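Dicas da casa: arrumar brinquedos, e se a máquina já ajuda

Por Marichka Karpenko

Muita gente perguntou em fevereiro se já dá pra deixar a arrumação do quarto das crianças com um robô. Resposta curta: ainda não. Resposta comprida, vai em pedaços.

O que já anda bem: pegar uma coisa de cada vez. Peça rígida, chão liso, espaço livre dos dois lados. Carrinho sozinho no meio do chão é o caso fácil.
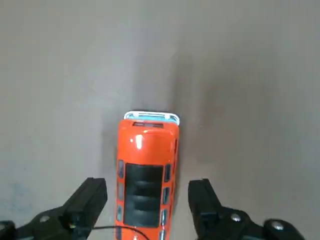 Carrinho laranja no chão liso, garra aberta dos dois lados.

O que ainda complica: monte de peça misturada, pelúcia amassada, coisa embaixo do sofá. Tapete felpudo tambem. E é lento – o Nestor Sebastian, leitor antigo, cronometrou um braço na oficina dele: 18 minutos pra guardar 5 brinquedos. Eu faço em um, reclamando.

Dicas que servem pra máquina e pra criança:

Uma bandeja rasa por tipo de brinquedo. Caixa funda vira poço.
Borda levantada, canto arredondado. Nada rola pra fora, e limpa facil com pano.
Pelúcia nos cantos, meio livre pro resto.
Bloquinho solto – junta antes de varrer. Sempre.
Carrinhos alinhados, frente pro mesmo lado.

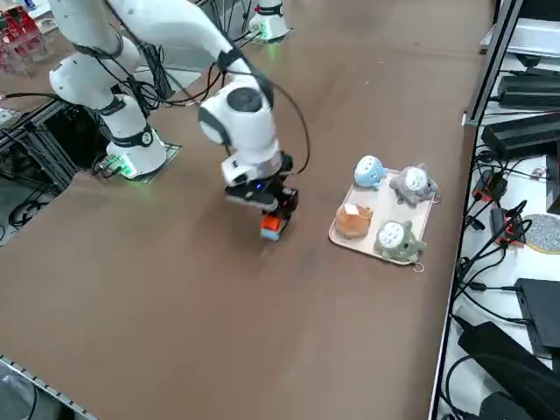

Pelúcias na bandeja, bloquinho laranja e azul ainda na garra.

Vale comprar? Por enquanto não. Aspirador robô sim, pra poeira, com o chão já livre. Braço que arruma quarto, espera. A Rasa Mägi escreveu perguntando de dobrar roupa: pior ainda, tecido muda de forma o tempo todo. Louça depende, copo fino eu não arriscava.

Pra limpar plástico pintado: pano úmido, sabão neutro, secar na hora. Álcool tira o brilho de algumas tintas, testa embaixo primeiro. Pelúcia vai na máquina dentro de fronha fechada, ciclo delicado, água fria.

Próxima página: manchas de caneta em mesa.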